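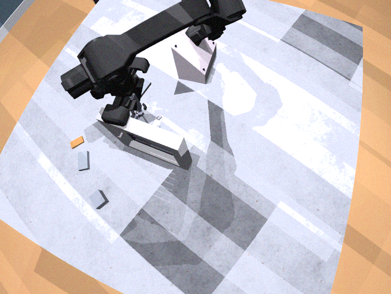 Do you have to watch the first season of Cekgate before starting season 2?

Most people should, although the second season has a new setting and only two returning characters, so you can follow the plot without it. What you'd lose is the reason Alen won't go back to the colony, and a lot of season 2 depends on that.

Posted Tuesday, March 19, 2024 by Tsion Kumsa

Replies from the thread are below. Spoilers for season 1 are fine, season 2 spoilers only up to episode 4 please.

marlowe_k
I'd go further than the first post. I started with season 2 because Grulero put it at the top of my home screen and never mentioned there was an earlier one. I got through three episodes thinking Alen was the villain. Then I went back and watched season 1 and had to start season 2 over again. If you have the time, do it in order.

pinehurst77
Disagree. My wife and I watched season 2 first and it played fine as a mystery. You don't know why he left and neither does anyone he meets on Illés, so you're in the same position as the crew. When it came out in episode 4 it was a real surprise for us. People who saw season 1 already knew.

marlowe_k
But it isn't written as a surprise. The scene where he tells the doctor is short and the camera stays on her. It's written for people who already know and want to see how she takes it.

pinehurst77
We were looking at her too. Worked for us.

Tsion Kumsa
I think both of those can be true. I wrote the answer up top for a friend who asked me the same thing by email and I've moved a little since then. If someone really doesn't like slow shows, season 1 could put them off for good, and then they miss the better season.

dunlap_r
Is season 2 the better season though? I keep seeing that and I don't get it. Season 1 had one place, a small cast, and a problem you could explain in a sentence – the gate opens once a year and this year it didn't. Season 2 has the station, the company, the people below the station, and whatever is going on with the mail. I lost track of who was lying to who.

oat_field
The mail is the best part.

dunlap_r
Then please explain the mail.

oat_field
Letters sent from the colony get to Illés before the ones that were sent earlier. So the station gets answers to questions it hasn't asked yet. The manager works this out in the first episode and hides it, and that's why she opens everyone's letters. It's all there in the scene with the two envelopes, but it goes by fast.

dunlap_r
OK, that does help. I thought she was just nosy.

oat_field
She's that too.

harriet_b
New here. I've watched all of season 1 and I'm two episodes into the second. My problem is different. I can't hear half of it. The music sits on top of the talking, mostly in the station scenes, and I've tried it through the TV speakers and with headphones. Is it the show or is it me?

pinehurst77
It's the show, or at least it's Grulero. Go into the audio menu and pick the stereo track. The default is the surround one, and it comes out quiet on a normal TV. We had the same trouble until my son changed it.

harriet_b
Found it, thank you. Much better. It was buried under the subtitle settings.

marlowe_k
I leave subtitles on anyway. One warning – the English subtitles name the speaker even when you aren't supposed to know who it is. That spoiled the voice on the radio in the first episode for me.

tomasz_w
I'll be the one to say it. Neither season is as good as people make out. The idea is strong and the acting is good, but the finale of season 1 runs 163 minutes and there is no excuse for that. It's a movie stuck on the end of a TV show. You could lose the whole trip to the lake and nobody would miss it.

oat_field
I would miss it. The lake is where his sister decides to stay.

tomasz_w
She had decided to stay in the episode before. She says so at dinner. Then she goes to the lake and decides it again with more wind.

dunlap_r
I liked the finale, but I watched it over two nights and I think that's the only way to do it. Stop when the power goes out at the school. There's a fade to black there that looks like it used to be the end of an episode.

Tsion Kumsa
Good tip. I'd guess it was cut as two parts at some point. I haven't seen anyone who worked on it say so, so take that as a guess.

tomasz_w
That would explain why the first half hour after the blackout goes over everything again.

kell_and_dot
For what it's worth we tried showing season 1 to my parents in February. They gave up after the second episode. My dad said nothing had happened and my mom said plenty had happened but she didn't care for any of the people. They watched something about bridges instead. So I'd also warn people that it takes until the third episode for the gate story to get going.

marlowe_k
The second episode is the weakest. The town meeting goes on too long and most of those people are never seen again.

pinehurst77
This is what I'm saying, though. If you start with season 2 you skip the town meeting.

marlowe_k
You also skip the end of the third episode, when the gate light comes on in the daytime. I wouldn't trade that for anything in season 2.

pinehurst77
We went back and saw it later. It's still there. Nobody took it away from us because we saw it second.

harriet_b
Can I ask, is there going to be another season? I don't want to get attached if it stops on a cliffhanger.

Tsion Kumsa
Nothing announced that I know of. Without giving anything away, season 2 does finish its main story. There's one loose thread with the company, and it would be a fair place to pick things up, but you won't be left hanging the way we were with season 1.

tomasz_w
I'd be happy if they left it alone.

oat_field
I'd watch ten more. More mail, please.

harriet_b
Thanks, all. I'm going to carry on with the stereo track tonight and will come back once I've seen episode 4. Please don't tell me what the doctor says.

dunlap_r
I may start season 2 over now that I know about the envelopes. Does the manager open the one from Alen's sister before or after he gets to the station?

oat_field
Before. Look at the date on it when she puts it in the drawer.

Last updated: 2 days after first post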